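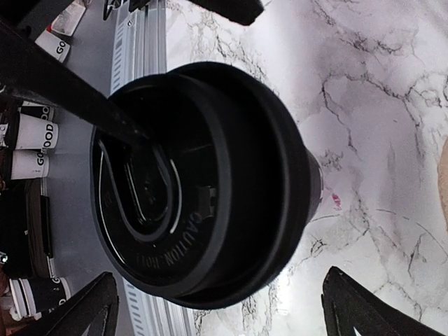 A black travel mug with a "CAUTION: HOT" lid.

Stollow to Begin Reusable Cup Program at Transit Stops

STOLLOW, April 22, 2021 - The Stollow Town Council has approved a reusable cup program for riders on the Cesport commuter line. The program will open in October at the Griffiths Street and Ovasdale stations.

Coffee counters at both stations will take 35 cents off any hot drink served in a customer's own cup. The town will also buy 2000 loan cups, which riders may borrow for a small deposit and return at either station within 90 days.

According to the town's Public Works Department, crews removed 316 bags of trash from the two stations last year, and paper cups and plastic lids made up a large share of the contents. The department will report to the council on the results after the first six months.

Cups brought from home must be clean and have a lid that closes - staff may decline to fill any that do not. Businesses near the stations that wish to take part may apply at Town Hall through the end of next month.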